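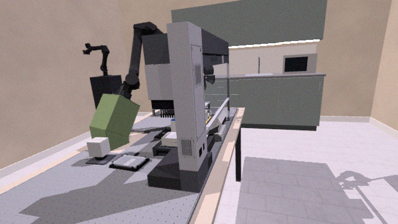 Rigoberto Ocampo wants it on record that he would not have rotated the keys before copying the logs. His point is that the old token was still being used at the time, and every request it made told us something. Fair. I rotated at 9:40 in the morning and lost whatever came after. Noting it as his objection and moving on.

Notebook, October, Monday

Picking up from Friday's page. The package in question is the date-parsing helper that Zamudio pulls in through Kultport. A patch release went up on the public registry over the weekend. Our build took it because the version was pinned with a caret. The install script in the new release reads environment variables and posts them to an outside host. It is 21 lines long, base64 in the middle, not very well hidden.

What ran it:
- the nightly build, two runs
- Higinio's laptop, one install, Sunday evening
- staging did not, it builds from the mirror and the mirror was behind

The nightly runner had the deploy token for Vevari in its environment. It should not have. That token was meant to be moved to the short-lived kind in the spring and the ticket is still open, assigned to me.

Outbound logs for the runner show 185 requests during the two builds. I sorted these by hand. 139 go to the registry, 44 go to our own mirror and artifact store, and 2 go to a host I don't recognize. Both are POSTs, both small. The body is not kept, so I am assuming everything in the environment went out.

Done so far:
Vevari deploy token revoked and reissued, 9:40.
Registry read token, same.
Kultport pinned to the exact previous version, lock file checked in.
Install scripts turned off on the runner. Two of our own packages broke because they compile a native part on install. Put those on an allow list. Ugly but it builds.
Runner image wiped and rebuilt from the base.

Higinio Cárdenas took his laptop off the network and is going through the shell history. He had the Ploltero test wallet key in a dotfile. Testnet only, he says, with the same seed never used anywhere else. I asked him to check that second part again and he is doing it now.

Went through the Vevari audit trail from Saturday noon on. The deploy token shows one use outside our address range, a list call, no write. Response was the project names and nothing else as far as I can read the schema. No new deploys, no new users, no changed hooks. I compared the hashes of what is live with what we built on Thursday and they match.

Rigoberto reported the package to the registry before lunch. The bad version was gone by 3:15. The maintainer's account has not posted anything, so I don't know whether it was phished or the token leaked.

Open:
Is the mirror lag something we want on purpose? It saved staging by accident. A fixed delay of a few days on new versions would be easy to set. Security fixes would need a way around it.
Keep request bodies for the runner for a week. Check disk first.
Close the spring ticket.
Ask Higinio about the other dotfiles.

Next time copy the logs first, then rotate. Five minutes at most.

Build notebook, Zamudio tools group | Questions: ask in the build channel | Back to top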